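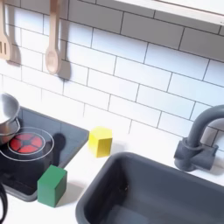
Kitchen cell, start-of-week safety and condition check
Trandow workshop, bay 2
Arm: Omton tabletop, fixed base
Checked: January 23, 2026
Key: OK / WATCH / FIX / N/A

Same list as ever, with my notes after each line. If you're taking the next one, please write something in the comments even when it's all fine, a column of bare ticks tells me very little when I'm trying to work out when a bolt started creeping.

BEFORE GOING IN

1. Stop button pressed and tested from the operator's stool
OK. Clicks in, arm loses drive, stays put. Twist to release feels stiffer than it did, but it does release.

2. Second stop button, by the door
OK. Somebody had hung a coat over it! Coat moved to the hook.

3. Floor tape whole and readable
WATCH. The front corner is lifting where we all cut across it. I've pressed it down for now, and there's a fresh roll in the Priltham cupboard.

4. Speed limit set to the training value
OK. Set to 35 per cent, as on the card. It goes back to this after every restart, so do look at the number again if you've had the power off.

5. Nothing stored inside the arm's reach
FIX, done. Moved a mug and a box of cable ties.

ARM AND MOUNTING

6. Base bolts, paint marks lined up
OK. All the marks still meet. I did put the spanner on the back pair anyway (they're the ones that worked loose last April) and they didn't budge.

7. Joints, by hand with the drive off
WATCH. Smooth all the way up except the wrist, which has a faint notchy feel near the end of its turn. It was there last time too, and I can't say it's worse. Please have a feel and tell me if I'm imagining it.

8. Cable run along the arm
OK. One clip replaced. Leave a bit of slack at the elbow when you refit these, a snug run looks lovely and then pulls at full stretch.

9. Gripper pads
FIX, done. Left one had a nick in it, so I changed both. Opening checked with the gauge block afterwards, 41 mm between the pads.

10. Running hours
Reading is 2000 on the nose, which pleased me far more than it should have. Grease is due, see the bottom of the sheet.

KITCHEN UNIT

11. Unit fixed to the bench and doesn't rock
OK. Lean on the counter near the sink and again at the cooktop end. No movement, no creaks.

12. Cooktop panel flat, no corner lifting
OK. The raised grey border is what the pads catch on if we come in low, so run a finger all the way round. The white rings want to be clean as well, they're what I line the start position up to, with the red burner disc as the middle.

13. Burner is a dummy
OK. It's a toy and nothing in it heats up, but I keep the line in for visitors, who see a red hob and quite sensibly keep their hands back.

14. Pot
OK. Shiny stainless steel, and the rim's rounded all the way along with no burrs. It bounces the overhead light about, so if the camera picture washes out over on the left, turn the pot a little before you start fiddling with the exposure. I lost most of a morning to that once.

15. Blocks, paint and edges
OK. Green and yellow both sound, paint solid, no splinters. For the reach test, green goes on the front right corner of the cooktop, half over the border and half over the white counter, and yellow stands on the counter past the cooktop's right-hand side. Green is the awkward one on purpose. If it sits squarely on the panel you've made the test too easy.

16. Sink basin
WATCH. There are a few small dark specks on the inside wall. I'd like to know whether they multiply. Wipe with a dry cloth first and make a note of what comes off on it. If it's grey dust, start suspecting the gripper and have another look at line 9.

17. Tap secure
OK. Give it a gentle wiggle by the blocky part at the bottom, please, never by the spout! The spout stands tall and curls over to the right, and it's the thing the arm is most likely to clip on the way across to the sink. The keep-out zone covers it. I ran the arm past at crawl speed and it gave the tap a decent berth.

18. Hanging utensils
OK. Slotted spatula and wooden spoon, both on the tiles at the left. Tug each one downwards. They shouldn't swing when the arm goes past, and if they do, slow the left-hand approach down a notch.

19. Tiles and grout lines
OK. Nothing loose, no tile standing proud. The dark grout shows up beautifully on camera, so it's handy for spotting whether the view has slipped: pick one line and compare it with the reference print on the cupboard door.

20. Underside of the cabinet or shelf, top right
OK. No scrapes on the white edge. Please look from below as well as from the front, any knock from the elbow would be on the underside and you'd never see it standing up.

POWERED TEST

21. Home, out, home again at crawl speed
OK.

22. Saliba routine, one full pass, hand on the stop button
OK on the second go. The first pass halted over the sink with a position warning. I cleared it, sent the arm home and ran the whole thing again without trouble. It might be the wrist from line 7, might be me starting it before it had settled. Logged either way.

23. Stop pressed mid-move
OK. Stopped short of the tap, no drift afterwards. Restart needed the key, as it should.

LEFT TO DO

Grease at the hours reading above. The tub is open, so use that one up first.
New tape on the front corner.
Wrist: somebody else to feel it with the drive off, before the next long run.
Sink specks: dry wipe and a note here.
A reply from Omton about spare pads, we're down to one pair now.

Cell passed for use at training speed. Please don't put the speed up until the wrist has been looked at, and put the key back in the tin when you've finished.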